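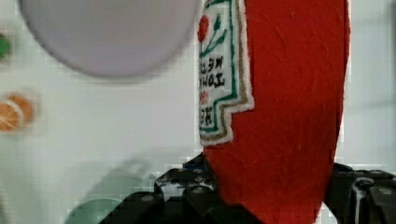

Automation in the Returns Room at Galtberg
Project report, applied work studies
Group members: Kyrylo Stetsiuk, Todor Lazarević, Radymyr Yurchenko
Submitted 26th March

1. Background

Galtberg rents out play sets to nurseries and preschools. When a set comes back, every piece has to be sorted, checked for damage and put back with the right kit. Until last November all of this was done by hand. The company then started using a robot arm for part of the sorting. Our group wanted to find out what this changed for the people who work there.

We spent 2 days in the returns room and talked to staff on both shifts. We also read the shift notes, which the staff call the Lorko book after the old software they used to be kept in.

2. The work

A play kitchen set is a hard case for sorting. The pieces have very different shapes, and some are soft. A plush ketchup bottle gives way when the gripper closes on it, while a cup or a bowl does not. Staff told us that a person picks up either one without thinking about it, but the arm needed many practice runs before it was trusted with soft toys.

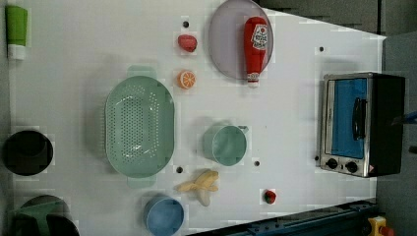
Pieces that belong to the same set do not have to match in size, so the order of picking matters. Small fruit can end up behind a colander or an oven, and a bottle lying on a plate has to come off before the plate can be moved. The operator decides the order at the start of a batch and can change it at any point. Checking for damage is still done by a person, as is anything with loose stitching.

3. What changed for staff

Before the arm came in, sorters stood at the table for the whole shift. Now they take turns at three jobs: operating, inspecting and packing. Severyn Melnychuk has worked in the room longer than anyone else we met. His wrists hurt less now, but he finds operating more tiring than sorting, as he has to keep watching even when nothing goes wrong. Two other sorters told us the same thing.

Training was short. Staff got 20 hours each, mostly on stopping and restarting the arm. Several people wanted more time on what to do when a piece is dropped or held badly. At the moment they write it in the book and ask the shift lead, Vlastimil Malý.

The book had 789 entries for the period we looked at. Most were short notes such as "cup, second try" or "stopped, moved banana by hand." We did not have time to sort them all by cause. We did see that entries from the late shift were longer, and the late shift lead thinks this is down to having fewer people to ask.

No jobs were cut during the period we studied. One packer moved to the Leckie warehouse at her own request. Some staff still worry about what happens when their contracts come up for renewal, and management had not told them anything in writing.

4. Suggestions

Operators should swap out more often than they do now. The training should include a session on bad grips, led by sorters who have already dealt with them. Management should also put its staffing plans in writing.

5. Limits of the study

We saw only one room and did not visit the Andedex site, where a second arm is planned. All interviews took place during working hours with a manager nearby, which may have affected some answers. Our interview questions are in Appendix A.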